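A few people asked how the meal tray line is going at work, so settle in, this is going to be one of my long ones. (Garcia catering depot, Hurside, early shift, for anybody new here. Hi!)

When I started on trays it was a belt, a laminated card and a whole row of us standing elbow to elbow. Sandwich, roll, drink, something sweet, next. You learned everybody's life story that way. I still know far too much about other people's kitchen remodels.

In July the first Travar station came in. Two arms, one table, food set out all around and the tray in the middle. I was not thrilled, and I said so in the break room, loudly, more than once.

Our biggest order is the Sunday coach run, 216 trays out the door before breakfast. It used to take every pair of hands we had and a good deal of bad language. Now the arms do the plain ones and we do the special diets, the kids' trays and anything that's been changed at the last minute (so, plenty).

What changed most for me is my wrists. After years of the same reach, over and over, I had gotten used to sleeping in a brace, and I haven't worn it in weeks. I'll give the machines that one gladly.

What I miss is the talking. My job is mostly setting out and refilling now, and I do that by myself with the radio on. We asked for our breaks to be lined up so we'd at least get to eat together, and they said yes, so there's 13 of us squeezed around one table at ten o'clock and it's the best part of my day.

The other new thing is that I'm supposed to know the Jikgate software, me, who had to have my phone set up by my niece. The manual is 43 pages. I've read it twice and written all over it in pencil, and last week I caught myself explaining the pick order to a supervisor!

Nobody on our shift was let go, and I know that isn't how it goes everywhere. Two people retired and weren't replaced, though, and I notice those two empty hooks every morning when I hang up my coat.

Anyway, we did nearly 700 trays this week, my feet hurt the same as they ever did, and I'm going to go put them up. Ask me anything, I'll answer after supper.

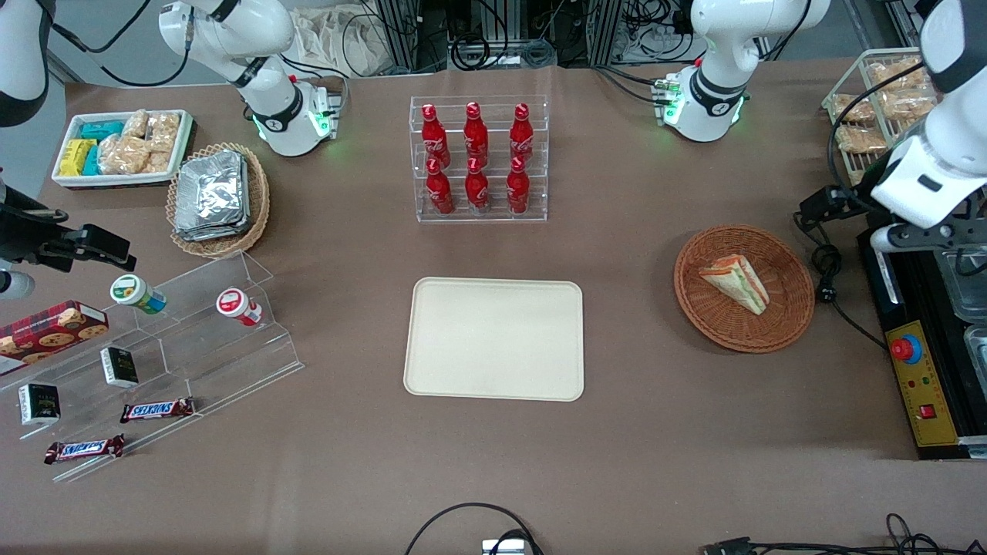

My corner: drinks at the back, rolls on the rack, sandwich in the basket, tray in the middle.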